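Home | Boards | Gear Talk | Classifieds | Search | Log In

Re-waxing crossbow strings and how long a set should last
Started by Stavros Softić, December 2019

ridgetop_stavros wrote:
Evening everybody. I've been shooting the same crossbow for a good while now and I finally sat down and went through my notebook, and I've got 706 shots on this string. The fellow at the counter at Kulow told me to change it, and he was very nice, but he also sells strings, so you see where my mind went! It has a bit of fuzz near the cams and the center serving looks fine to me. I wax it whenever I remember (usually when I'm waiting on the coffee). Would you all change it now or hunt one more season on it?

mapleholler wrote:
Welcome, Stavros, and good for you for keeping a notebook, I wish I'd started one years ago. Fuzz by itself doesn't scare me. Work some wax in with your fingers until it feels warm, wipe off the extra, and look again in good light. If you see a strand that's broken, stop shooting it that minute and take it in. If it's only fuzz, I'd keep going and check it every time you get it out.

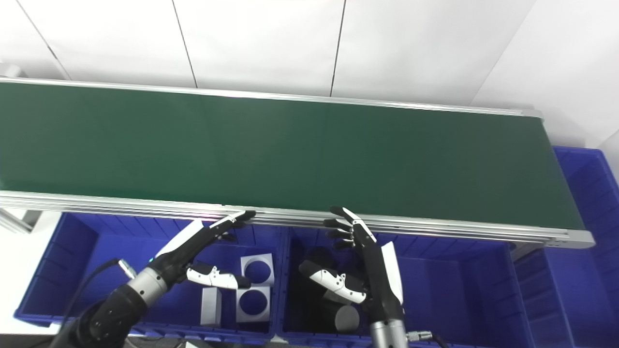
2 replies hidden, show all

Pop_Grelluston wrote:
I'm going to disagree with my friend mapleholler, and I say that with love, because he helped me haul a buck out of Pirihi bottom one year when my back was gone. A crossbow string is under a whole lot more strain than the one on your compound. Mine get changed every other year no matter how pretty they look. I had one let go on me at full cock and it took a limb with it, and I was picking splinters out of my jacket sleeve at supper. A new set cost me $72 and the limb cost me a good deal more than that, plus I missed the rest of the season and had to listen to my brother-in-law tell his stories.

mapleholler wrote:
Fair enough, Pop, and I remember that jacket. But was that the string, or was it the serving that had been separating since summer? You told us at the time you'd seen a gap in it.

Pop_Grelluston wrote:
There was a gap. I'll give you the gap. I still say it would've been gone already if I'd changed the string on schedule.

quiet_creek wrote:
Can I put in a word for the rail? I see folks wax the string faithfully and then run it down a bone-dry rail. A drop or two of rail lube, spread thin, every 16 shots or so is what I do, and my center servings last much longer than they used to. Don't put the wax on the center serving, though, it gums up in the latch and then you're cleaning the trigger box with a toothbrush like I was.

ridgetop_stavros wrote:
Well shoot, quiet_creek, I've been waxing the whole thing end to end, serving and all. I'll get the toothbrush out tonight. Pop, I think you've talked me into it. I'm going to have the string and cables done together before April, when Flilton gets busy with turkey folks, and keep the old set in the truck.

mapleholler wrote:
Keep the old set for a pattern if you like, but please don't put it back on!

quiet_creek wrote:
Agree with maple there. And write the date on the new one with a bit of tape in the case.

Back to Gear Talk | Older threads | Newer threads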